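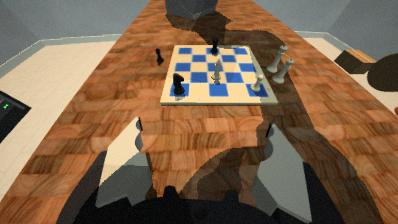

El brazo ajedrecista del taller Juvau juega de momento en el simulador. La idea la trajo Mavis Montoya en agosto y el montaje físico irá en el banco del fondo cuando estén listos los soportes. Mientras tanto probamos los agarres en pantalla, con una mesa de bloques de madera y un tablero reducido de cinco por cinco. El caballo negro, en la casilla azul de la esquina cercana izquierda, es la pieza que más trabajo da por la forma de la cabeza. Para las demás sirve un agarre vertical centrado en la base; para el caballo hay que fijar también el giro de la muñeca.

Imprimir | Enviar por correo electrónico
Tiempo de lectura: 2 minutos

Lo que cambiamos esta semana

Tươi Ngô rehízo la trayectoria de aproximación. Antes la pinza bajaba en diagonal y tiraba las piezas vecinas. Ahora se detiene a 40 mm sobre la casilla, corrige la posición y baja en vertical. El archivo de calibración, que llamamos Pešek, guarda una altura de agarre distinta para cada tipo de pieza.
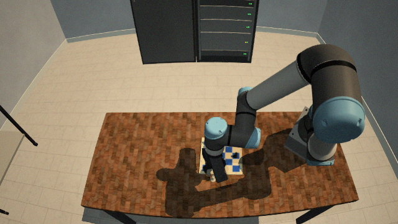 La velocidad de bajada sigue siendo provisional. Con el valor anterior los dedos llegaban al tablero antes de que terminara la corrección, así que la rutina espera ahora 800 ms en el punto alto. La partida se alarga, pero de momento lo dejamos así. De la última tanda de 22 movimientos repetiremos los que acaban junto al borde.

Queda por decidir dónde se dejan las piezas capturadas. Mavis prefiere una fila a cada lado del tablero y Tươi una bandeja. La bandeja obliga a mover la base unos centímetros y a revisar otra vez los límites del hombro.
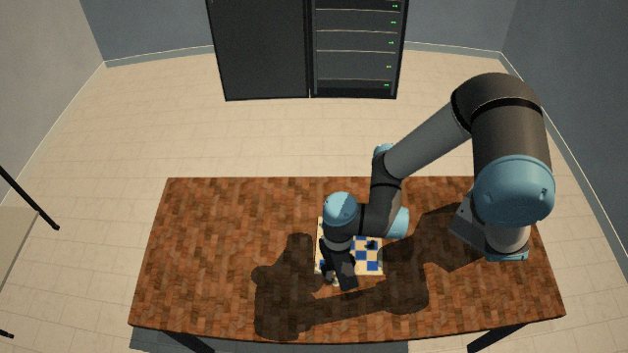
El brazo por encima de la mesa, con la pinza sobre la esquina delantera izquierda del tablero.

Pendiente: imprimir los dedos nuevos, medir el banco y pasar las posiciones de Pešek al controlador real. Quien quiera el archivo de la escena puede pedirlo por correo al taller.

Contacto | © 2022 Taller Juvau | Volver arriba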